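Library > Science Shelf > Machines and Information > Storing Information

Shelf list Word list Ask a question For teachers

How Information Is Stored

Information is anything that can be written down, counted or measured. A name is information. So is the temperature outside a window, or the order of notes in a song. Information that is not stored is lost when the person who knows it forgets it.

To store information, something has to be changed, and the change has to last. A pencil leaves a gray mark on paper. The mark stays after the pencil is taken away, and another person can read it later. Every storage method works this way. The thing that gets changed is called the storage medium. The plural is media.

Early media

Clay was one of the first media. A writer pressed a cut reed into soft clay and left small wedge-shaped dents. When the clay dried, the dents could not be changed. Clay tablets are heavy and can break, but many have lasted for thousands of years.

Paper is much lighter. It soaks up ink, and the ink stays in the fibers. Paper burns easily, and it can be damaged by water, insects and sunlight. A sheet of good paper kept in a dark, dry room can last for hundreds of years.

Some media were made for machines to read. A card with holes punched in it can control a loom, which is a machine for weaving cloth. Where there is a hole, a rod passes through. Where there is no hole, the rod is stopped. The pattern of holes sets the pattern in the cloth.

Two states

A hole in a card has only two states: it is there or it is missing. A medium with two states is useful because it is hard to read wrongly. A machine does not have to decide whether a hole is large or small.

Computers also use two states. They are written as 0 and 1. One 0 or 1 is called a bit. A group of eight bits is called a byte, and one byte is enough to store one letter of the English alphabet.

Numbers can be written with bits by giving each place a value. Starting from the right, the places are worth 1, 2, 4, 8 and 16. Each place is worth double the one before it.

The number 2 is written 10.
The number 5 is written 101, which means one 4, no 2 and one 1.
The number 8 is written 1000.
The number 17 is written 10001, which means one 16 and one 1.

This way of writing numbers is called binary. It gives the same numbers as ordinary counting, but the written forms are longer.

Inside a computer

A desktop computer stores bits in more than one place. The memory is fast, and most of it is cleared when the power is turned off. The hard drive is slower and keeps its bits without power. 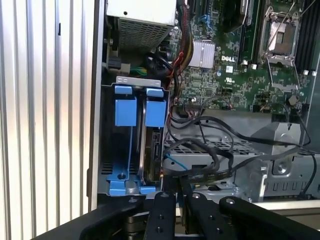 A hard drive can be mounted in a plastic carrier, such as the blue one in this computer.

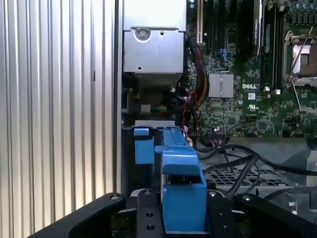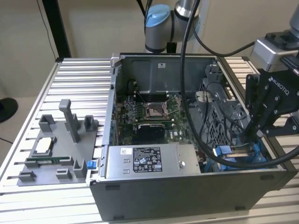
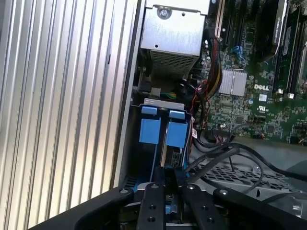

Silvana Toledo
Staff Writer, Science Shelf

Magnetic storage

A hard drive with moving parts has one or more flat, round plates inside a closed case. The plates are called platters. Each platter is coated with a very thin magnetic layer, and a motor spins it at high speed.

A small arm holds a part called a head just above the platter. The head does not touch the surface. It floats on a thin layer of moving air. If the head does touch the platter, it can scrape off some of the coating, and the bits stored there may be lost.

To write, the head makes a small magnetic field. The field sets the direction of magnetism in a tiny area of the coating. To read, the head senses the pattern of directions as the platter passes under it, and the computer turns the pattern back into bits.

Magnetic tape uses the same idea. The coating is on a long plastic strip wound on a reel. Tape can hold a great deal, but it has to be wound to the right place before it can be read. Finding one file on a tape is like finding one name on a long roll of paper. A drive head can move across the platter to almost any place in a small part of a second.

Light and electric charge

A compact disc, or CD, is read with light. A factory-made disc has a line of very small pits pressed into plastic under a shiny layer. The line is a spiral that starts near the middle. A laser shines on the spiral as the disc turns, and a sensor measures how much light comes back. The edges of the pits change the amount of light. Deep scratches scatter the light, so the player cannot always read what is under them.

Memory cards and many newer drives have no moving parts. They hold bits as electric charge in very small cells. The charge is trapped behind a thin barrier that does not let it leak away quickly. Cells wear out after they have been erased and written many times – the drive spreads the work over all its cells so that no group wears out early.

How long storage lasts

No medium lasts forever. Magnetic coatings weaken. Charge leaks. Plastic becomes brittle. There is a second problem, which is that the machine for reading the medium may no longer exist. A tape in perfect condition cannot be used if there is no tape player that fits it.

For these reasons, important information is copied. A second copy is called a backup. A backup should be kept in a different building from the first copy, so that one fire or flood cannot destroy both. Copies should also be moved to new media every few years.

The town archive in Pramadton keeps its oldest land records on paper in a cool room. The same records are also stored as pictures on two drives, one of them kept in the town of Dernen. If a reader asks for a record, the archive shows the picture and leaves the paper in its box.

Words used on this page

Archive: a place where records are kept.
Binary: a way of writing numbers with only 0 and 1.
Bit: one 0 or one 1.
Head: the part of a drive that reads and writes.
Medium: the material that is changed to store information.
Platter: a round plate inside a hard drive.

Comments

R. Edwards: My class tried the binary numbers. We got as far as 17 and then one group wanted to do their house numbers, so we ran out of time. Please add a page with bigger numbers.

Mia, grade 4: what happens if you put a magnet on a cd

Silvana Toledo: Mia, a magnet does not change a CD. The pits are shapes in plastic and the disc is read with light. Keep magnets away from tapes.

Reinaldo Medeiros: The part on looms could mention that the cards were laced together in a long chain. My daughter thought there was only one card.

Prondetti Street Homeschool: Printed the word list for our wall. Is there one for the page on maps?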